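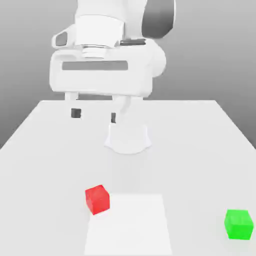 Gemach Household Lending Library, Plorkville
Progress report to the Bako Fund, second reporting period

Dear Treasa Dolan,

Thank you for the extension of two weeks which you gave us for this report. I write on behalf of the lending library and I follow the headings from your template, except that I have put the section on money before the section on people, as the first explains the second.

1. What the grant is for

The grant pays for a lending library of household goods in the neighbourhood of Plorkville, with a smaller collection point in Zurkberg. Families borrow what they need for a short time and bring it back: folding chairs and tablecloths for a wedding or a funeral, baby cots, breast pumps, crutches, a travel high chair, large cooking pots, extra mattresses when relatives come from overseas. There is no fee. We ask for a deposit only for the medical items, and the deposit is returned in full when the item comes back clean and complete.

In the application we promised three things for this period. We would move from the garage to a proper premises, we would replace the paper notebook by a catalogue, and we would open the Zurkberg point. The first and second are done. The third is partly done and I explain it in section 5.

2. The premises

We received the keys in March. The former tenant was a dry cleaner and the rear room had a strong smell for which we had to leave the windows open during all of April. The landlord agreed to repaint at his own cost, but only the walls and not the ceiling. We have shelving on both long walls and a counter near the door. The bulky goods, which means mattresses, cots and trestle tables, are kept in the back, where the floor is level and a trolley can pass.

The washroom was not in the original plan. We learned in the garage that returned baby equipment must be cleaned on the spot, otherwise it waits in a corner and then it is lent to no one. So we put in a deep sink and a drying rack. This work was paid from the line "fittings" and stayed inside that line.

One matter is still open. The ramp at the entrance is too steep for a person who comes alone in a wheelchair. The city has been asked for a permit to extend it onto the footpath. We have a file number but not yet an answer. Until then there is a bell at the lower end of the ramp and the person on duty goes out.

3. Loans

The total number of loans in the period was 900. Our target was 1000, and I want to be direct that we did not reach it. The shortfall comes almost entirely from the month of the move, when we were closed to borrowers longer than we had foreseen. In the months after the opening, the lending was higher than in any month in the garage.

Folding chairs remain the most requested item, followed by cots and then by crutches. The demand for crutches surprised us in winter, and the hospital social worker told us that she now sends patients to us directly. We did not budget for this. If it continues, we will need more pairs in the adult sizes, and I would like to discuss with you whether some money can be moved from the tableware line, where we have enough.

At the close of the period, 27 items were overdue. Most of them are small things such as cake tins and extension cords. We telephone the borrower once and then we send a letter in a friendly tone. We do not charge a fine, and we have no intention to introduce it. In the culture of our families, a fine would make people ashamed to return the item at all.

4. The catalogue

The paper notebook is retired. Every item now has a number and a card with its condition, the date of the last cleaning, and the parts which belong to it. The last point looks minor but it has saved us much trouble. A breast pump without its valve is of no use, and formerly we discovered this only when a tired mother was already at home with it.

Entering the stock took longer than planned. The descriptions in the old notebook were written by many hands and in three languages, and we found the same samovar listed under two names. I also decided that we would not copy the old borrower histories into the new system. They contained remarks about private circumstances of families, and these should never have been written down. The notebook is locked away and I propose to destroy it at the end of the year, if your rules on record keeping allow this. Please advise.

Borrowers can reserve by telephone or at the counter. Reservation by internet was requested by some of the younger families. I have looked at the cost and I recommend to wait.

5. Zurkberg

The collection point was to open in June in the basement of the community hall. The shelving is delivered and assembled, and the first stock is set aside. What is missing is the lock for the outer door, which must be of the same key system as the rest of the hall, and the supplier has delayed it twice. I did not want to put medical equipment behind a door that does not close properly.

In the meantime, Zurkberg families can order from Plorkville and their goods are brought over on the regular afternoon run, starting at 4 p.m. This functions, but it depends on one driver and one car, and it cannot be a permanent arrangement.

6. Money

Spending is within the approved budget in every line except transport, which is over because of the Zurkberg deliveries described above. The overspending is covered by the underspending in rent, as the lease began later than we had assumed. The detailed table and the receipts are in the annex.

7. People

One coordinator is paid for half of the week and everyone else gives their time freely. Two training evenings were held, one for the catalogue and one for the cleaning of medical items. A nurse from the neighbourhood led the second one and would not accept payment, so we gave her a book voucher. It is recorded under "sundries".

8. Plan for the next period

Our work until the next report will be the opening of Zurkberg, the ramp, and a full inspection of all the cots against the current safety standard. Cots which do not meet it will be taken apart so that they cannot be used again. I expect that we will lose several, and I will include a request for replacement when I know the number.

We close for stocktaking in the last part of July. If you wish to visit, please come before this or after it, and preferably in the morning, when the counter is quieter and there is time to talk.

With respectful greetings,
The Coordinator
Gemach Household Lending Library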